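Filed under: Home, Small Kitchens, Clearing Out

The red tray and the stuff that ends up on it

I've been meaning to write about the kitchen for ages and kept putting it off, partly because every time I sat down to do it the kitchen was in no state to be written about. So this is the 3 June 2024 version of the kitchen, which is better than the May one and will probably be worse than whatever comes next.

For anybody new: we moved from Garnbridge to Trolcombe last August, from a house with a pantry (a pantry! I still dream about it) to a place where the kitchen is basically one stretch of white counter with a gray sink in it. I measured the room before we signed and told everyone it would be fine. It is fine. But you can't put anything down. If you set your keys next to the sink, that's it, that's your chopping space gone, and by dinnertime there's mail on top of the keys and a banana on top of the mail.

My fix for this, if you can call it a fix, is a tray. I read years ago that hotels put things on trays so that six little bottles look like one thing instead of six little bottles, and it really does work on the eye. It also works on me, which is the bigger job. Anything on the counter that isn't food or a dish goes on the tray, and when the tray is full I have to deal with it before I go to bed. Those are all the rules. I tried having more rules and kept forgetting them.

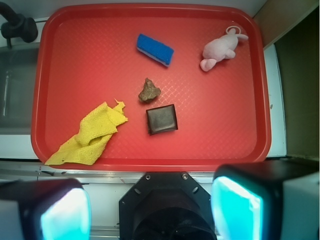

I went through two trays before I settled on one I like. The first was a wicker thing from Fostis that looked gorgeous in the store and was a disaster near a sink, crumbs down in the weave, never quite dry, and it started to smell like a gym bag. The second was a nice heavy Valentini one and I loved it, but it was so heavy that I never picked it up, so the stuff on it just lived there forever. Plastic is the way to go. The red one has a diamond pattern on the floor of it and a proper raised rim, and it's light enough to grab with one hand and carry off to wherever the junk belongs. As for what collects there, well, look at it! A sponge with a blue scrubby side, a rock, my yellow dishcloth in a heap with one corner hanging over the rim, a dark shiny square of something, and a little pink plush animal. That is a pretty typical haul for us.

The rock I can explain. We walk up past the old quarry most weekends and somebody always comes home with a pocketful, and I've made my peace with it as long as they get rinsed first. I've used a few of the flatter ones under plant pots. The lumpy ones are no use for that but they hold down recipe cards if you have the window open - ours sticks, so it's either wide open or shut, and when it's open everything made of paper goes on the floor.

Then there are the soft toys. I did a big sort of those in the spring and I was so proud of myself. Everything came out of the baskets and onto the bed, and I made a keep pile and a give-away pile, and the give-away pile shrank every time I left the room. I ended up with 9 that were officially leaving, and I'm fairly sure that at least a couple of those have moved back in. The small ones are the worst for it. They fit in a coat pocket or behind a cushion and then they pop up in the kitchen like they own the place.
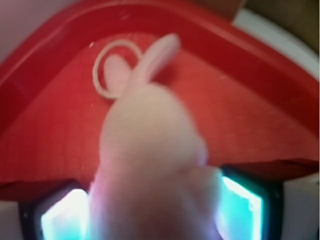

Small, pink and not going in the give-away pile.

What I've started doing is giving the little ones a home of their own, a shoebox on the bottom shelf by the back door. Lid off, so you can chuck things in from a distance. I tried labeling it and the label got drawn on, so now it's just a shoebox. If it overflows, we talk about it. So far it's been close but it hasn't overflowed!

Cloths are a whole other subject. I used to buy the cheap multipacks and they'd go gray and sad in no time, and I'd feel bad about throwing them out, so I had a drawer full of gray sad cloths. This year I emptied the drawer completely, cut up the worst for rags, and kept 8 good ones. They go in a hot wash with the towels, no fabric softener (it makes them useless at soaking anything up), and I hang them over the oven door to dry.

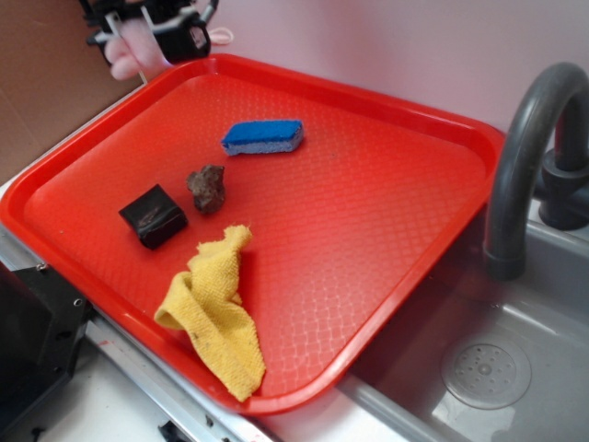

Sponges I'm less strict about. One at the sink for dishes, and when it starts looking rough it gets a corner snipped off and goes down to floor and trash-can duty. The snipped corner is so nobody washes a mug with it by mistake. I got that from my mother-in-law and I've never seen it written down anywhere, so there you go, free tip.

The tray itself gets a wash when I remember. Dish soap and an old toothbrush if something has got into the pattern, then I lean it against the wall behind the sink to drain. It takes less time than finding somewhere else to put the stuff that was on it.

Next job is the cupboard under the sink, which I've been pretending isn't there. I opened it this morning, saw three half bottles of the same window spray, and closed it again. If anyone has a good way of storing trash bags that doesn't involve the roll unraveling all over everything, please leave it in the comments, I'm all ears.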